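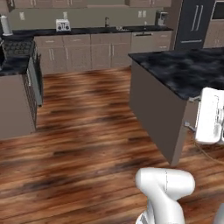
Kitchen island with a black marble worktop and a reddish-brown wooden plank floor

About us

Flarlow is a family-run flooring and joinery merchant based in Rarnside. We sell planks, skirting, thresholds and stair parts to the public and to the trade, and we fit what we sell if you would like us to.

The firm was started in 2000 by Catinca Grecu, who had been laying floors for other people and wanted to buy her own timber. The first unit was on Sullden Road and had no heating. We moved to the present yard in June three years later and have added a drying store and a cutting room since then.

What we do

Most of our work is in ordinary houses. A typical job is one or two downstairs rooms, with the old floor lifted and taken away. We also supply landlords, village halls and a few small shops. We do not lay carpet or vinyl, but we can give you the names of local fitters who do.

We keep over 654 square metres of planks in stock at any time. Boards that we do not hold can usually be ordered in. Please allow extra time for wide boards and for anything that has to be stained to match an existing floor.

Our people

There are 19 of us, counting the office. Our fitters are employed by us and are not subcontracted. New starters spend their first months in the cutting room before they go out to houses. Catinca still does many of the home surveys herself.

Visiting the yard

The showroom is at the front of the building, next to the Mughal restaurant, and parking is behind. You are welcome to borrow up to 3 sample boards and take them home. We ask for a small deposit, returned when the boards come back.

If you are coming for offcuts, go straight round to the cutting room and ring the bell. Offcuts are sold by the bag and we cannot reserve them.

Page last updated Jan 2, 2026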